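August, notebook, 9:40 a.m.

Prunach transcription, letters of the desert monks, second box.

Finished folio 15 this morning. Line count for the box is now 834. Ludmila has gone over the first half and marked two places where I read "brother" and she reads "abbot." She is right on the first. The second is a worn abbreviation and I have left it open in brackets until Natália can look at the Greek.

The date question is still stuck. Fiifi wants the fasting letter before 200 on the strength of the greeting. I don't see it. The same greeting turns up in the Derko copy, and that one quotes a church order that has to be later. Wrote both views into the notes file and moved on.

Word list: 3,000 entries after merging Zdeňka Pešek's list with mine. Her spellings kept for place names, mine for church offices. "Deacon" and "servant" were lumped together in the old list – split them, and recheck folios 4 to 9.

Class handout on the martyr acts needs the Lyons passage cut to one page. Zdeňka Lukáč has the translation.
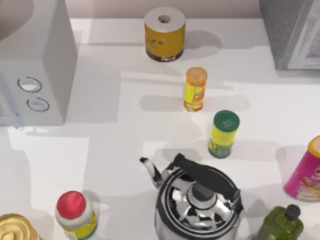

Kettle and bottles on the white counter, simulated view.

2:15 p.m. Folio 16 started. Top margin has a note in a second hand, four words, maybe a psalm reference. Compare with the note on folio 11 before guessing.

To do: send Ludmila the bracketed readings, ask Natália for the Greek.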